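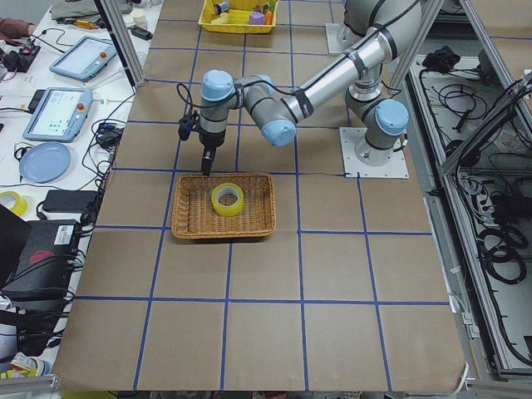 Covering and marking out a work table

A paper cover protects a bench top from glue, ink and scratches, and a taped grid gives every tray and basket a fixed place. The method below suits a sorting table, a packing table or a hobby bench. It needs brown wrapping paper, coloured tape for the lines, a long straight edge, a sharp knife and a pencil.

Preparing the top

Clear the table and wipe it with a damp cloth. Let it dry fully before the paper goes down. Scrape off old adhesive with a plastic scraper. Any lump left on the surface will show through the paper and wear a hole in it within a week or two.

Cut the paper long enough to fold under the table at both ends. If one width does not cover the top, overlap the second sheet by 12 mm and place the join away from the area used most. Fix the front edge first, pull the sheet flat towards the back, then fix the back edge. Tape the underside only. Where a fitting is bolted to the table, cut the paper to its outline and tape the cut edge down on all sides.

Setting out the lines

Decide the square size from the largest container that will stand on the table. Measure its base and add a margin for fingers. For small baskets a square of 200 mm is usually the least that works, and larger squares are easier to keep tidy. Mark the positions in pencil along two opposite edges, join them with the straight edge, and lay the tape along the pencil line.

Run all the lines in one direction before starting the other. Unroll the tape over the full length, hold it just above the paper, and lower it in one go. Tape pulled tight will creep back and pucker the paper, most often overnight. Press it down with a cloth from the middle outwards.

Blue tape shows up well on brown paper. Yellow is less distinct under warm lamps. Masking tape in a similar shade to the paper is of little use.

Baskets and bins

A woven wicker basket is light and does not slide much on paper. It is suited to rolls of tape, string, cloths and other items too large to slip through the weave. A loosely woven bottom lets crumbs and offcuts through, so lift the basket and brush out the square now and then. For screws, beads or small toy parts use a plastic bin with a solid base. A bright one is easier to find at the back of a deep table.

Put the basket in use near the middle and the bins at the far end. Keep one container to a square. A container that straddles a line tends to be joined by loose items on both sides of it.

Storing rolls of tape

Lay rolls flat, core facing up. A roll stood on its edge travels, and one left on its edge in a warm room can develop a flat spot. Fold over the last few millimetres to make a tab. If the side of a roll picks up dust, wipe it with a barely damp cloth and leave it to dry before use. Rolls stored in direct sun become brittle at the outer turns; cut these away and try the next layer.

Do not stack more than four rolls in a basket, as the lower ones stick together. A disc of baking paper between them prevents this.

Cables and side benches

Lines and paper both suffer when a cable drags over them. Tie cables up off the surface, leaving enough slack for any part that moves. Screens, chargers and paperwork belong on a separate bench beside the table. If that bench fills up, sort it out before starting on the grid, or the overflow will end up in the squares.

Replacing the cover

Change the paper when it tears or when stains make small items hard to see. Lift the tape slowly at a low angle. Lines on a sound sheet can be renewed singly. Note the square size in pencil on the underside of the table, so the next sheet can be marked out without measuring the baskets again.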